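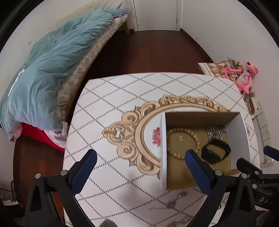 Welcome to week 6 of Small Storage, and I have been looking forward to this one all term! Jewelry is the best teaching material I know for sorting, because everything about it fights you: it's tiny, it rolls, it knots, and half of it is worth more to its owner than the furniture it sits on. We start with an open cardboard box and no dividers at all. Look at how differently the pieces behave in one shared space. The round pale-yellow beads hold their loop nicely, with room for a small gold charm inside it, while the silver chain toward the back has gone straight into a tangle. Same box, same floor, completely different results. That contrast is our topic for today.

## Shape decides the spot

Last week we sorted by how often a thing is used. This week, sort by what it does when you let go of it.

- **Holds a loop:** bead bracelets, bangles, most watches. These can lie flat and open.
- **Collapses:** fine chains, long necklaces, anything with a thin cord. Close the clasp first, every time.
- **Rolls or hides:** rings, studs, loose charms. Give them walls.
- **Springs back:** fitness bands and rubber straps. Fasten them and they'll behave.

Try it with your own things before you read any further. Really, get up and do it. Ten pieces on a dish towel is plenty, and you'll be surprised how quickly the groups appear (my own "rolls or hides" pile was embarrassing).

## The open loop trick

A bead bracelet laid in a circle makes a little fence, and the middle of it is free real estate. A charm sits there happily. I love this one so much that I used it for years before I ever bought a tray. It does have a limit, though: keep the contents smaller than the gap, and don't put fine chain in there, or you'll be picking links out from between beads on Sunday night.
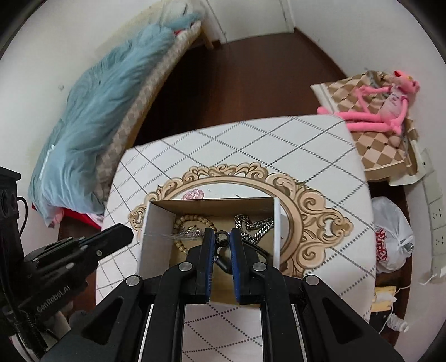 Chunky chain is a different animal from fine chain, and it deserves its own paragraph. Thick interlocking links fold. You can lay them back and forth in a zigzag, the way you'd fold a garden hose, and they mostly stay where you put them. Fine chain wants to be hung up or laid straight. If you have both kinds, keep them at opposite ends of the box.

Plastic wrapping: take it out. Clear strips and little bags catch on clasps, slide over the small pieces, and make a half-full box look crowded. Keep a bag only if it closes and has one chain in it.

## Boxes for the practice session

Any shallow cardboard box will do. The Drollum ones in the supply closet are fine, and the Gritis inserts fit them with a bit of trimming. Please return the inserts to the Donnelly shelf afterward, flat. We have 40 of them and I'd like to still have 40 in November!

Work on a cloth or a covered table with good light. Clear off threads and crumbs before you start.

## For next time

1. Empty one jewelry box, drawer or dish at home.
2. Make the four groups.
3. Put everything back with no dividers, using shape alone.
4. Leave it for three days and write down what moved.

Bring your notes, half a page at most. If something knotted, bring the knot too! We'll be untangling with pins and a drop of oil in the Distby room, and a really awful chain is a gift to the whole class.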